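4.3 Ready posture and clearance check

This section applies to two-arm units running in the Astora simulator and to the same units on a test floor. Complete it before the first run of each session and again after any change to the room file. Sections 4.1 (power and licenses) and 4.2 (loading a room) must be finished first.

Revision 6, 27/01/2020. Section owner: Beathag Rankin, Fillholm.

Terms used in this section

Ready posture: the torso is stationary, both grippers are unloaded, and no arm segment touches the room or its contents.

Keep-out volume: the space around furniture that an arm may enter only while a task is active. The default margin is 145 mm on all sides.

Head view: the image from the unit's own viewpoint, shown in the left pane of the Kan console.

Procedure

1. Set the run switch in the Kan console to HOLD. The status line must read HOLD before you continue.

2. Load the room file. Wait until the object list stops updating.

3. Select Posture > Ready. Do not jog the arms by hand to reach the posture. A jogged posture is not written to the log and does not count as a completed check.

4. Open the head view and find both arms. If an arm is only partly in view, switch to the side view and confirm its position there. Do not judge clearance from the visible part alone.

5. Confirm that each gripper is clear of tables, chairs and loose objects. The torso can hide objects that are low and close to the unit. Check the floor in front of the torso in the side view as well.
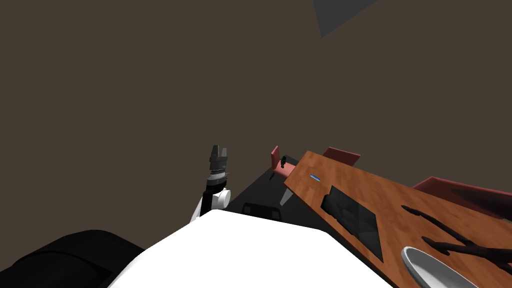
Figure 4-2. Head view, dining room file. One gripper raised to the left of the table; second arm partly visible at lower left.

6. Compare the head view with the object list. Every object on the list that lies within reach must be found in at least one view. Record any object you cannot identify as "unidentified" and treat it as an obstacle.

7. Select Check > Clearance. The check takes 2000 ms. Do not move the viewpoint while it is running.

8. Read the result. PASS allows the run switch to be set to ARMED. FAIL lists the arm segment and the object concerned. Correct the posture or the room file and repeat from step 3.

9. Save the log under the session name and enter your initials.

CAUTION: A tilted head view does not show that the unit is unstable, and a level one does not show that it is stable. Read the torso angle from the status line. Do not correct tilt by editing the camera values in the room file.

CAUTION: Do not carry a simulator PASS over to a physical unit. Repeat the full procedure on the test floor with the emergency stop within reach of the operator and no person inside the marked area.

Note: Tableware and utensils are thin and may be missed by the clearance check when they lie flat on a table. Set the margin for these objects by hand under Objects > Margin. The margin may be increased without approval. A decrease must be signed by the section owner.

Note: Rooms imported from Mimidden before the December update have no margins on chairs. Open each chair in the object list and apply the default.

Two-person rule

On a physical unit, 2 people are required for steps 7 and 8. One operates the console. The other stands at the emergency stop and gives a spoken "clear" before the run switch is moved. The person at the stop does not handle the console, the log or the room contents during this time. Either person may end the check for any reason.

In the simulator one operator is enough, but the log must still be completed.

If the check cannot be completed

Leave the run switch at HOLD, save the partial log, and mark the session CLOSED. Do not start a task from a partial check. Fault codes are listed in section 9.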